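Enalis tabletop arm kit, trial unit 2
Acceptance and safety checklist, with comments
Site: Stullton workshop, back bench
Inspected by: Riku Hosoda
Date: 26 May 2020

1. Base clamped to table, no rocking
PASS. Clamp handle scrapes your knuckles on the last half turn. The manual calls this "positive feedback."

2. Emergency stop within reach of operator
PASS after rework. The supplied cord reached as far as the coat hooks. Longer cord fitted.

3. Emergency stop halts all motion
PASS. 100 presses, 100 stops. My thumb would like it noted.

4. Finger screws tight, ribs free of cracks
PASS. Recheck weekly. Sturkier says every 2000 cycles, but the kit has no cycle counter.

5. Cable clear of wrist at full rotation
FAIL. Snags going counterclockwise. Zip tie in place, which I am told is also the factory solution.

6. Power supply label legible and matches manual
FAIL. Label is fine. Manual describes a different power supply, and very nicely.

7. Gripper force limit set and locked
PASS. Set by H. Ueda, locked with a password he has since written on the lid of the case.

8. Work area laid out for pick test, gripper open
PASS. Dishes, fork and stapler out. Right side of table kept clear.

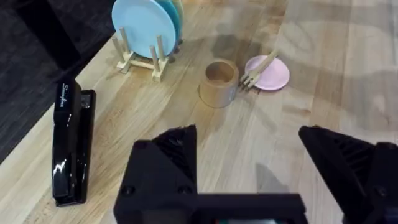
Item 8. Fingers open over the table; stapler at left, rack with plates behind, fork on the pink plate.

9. Operator hands outside reach before start
PASS, on the second reminder.

10. Warning card posted at eye level
PASS, if you are Hideaki. Lower it.

Result: conditional. Molefe wants 900 for the extended service plan. Hold that until items 5 and 6 are closed in writing. Spare finger pads still not in the box.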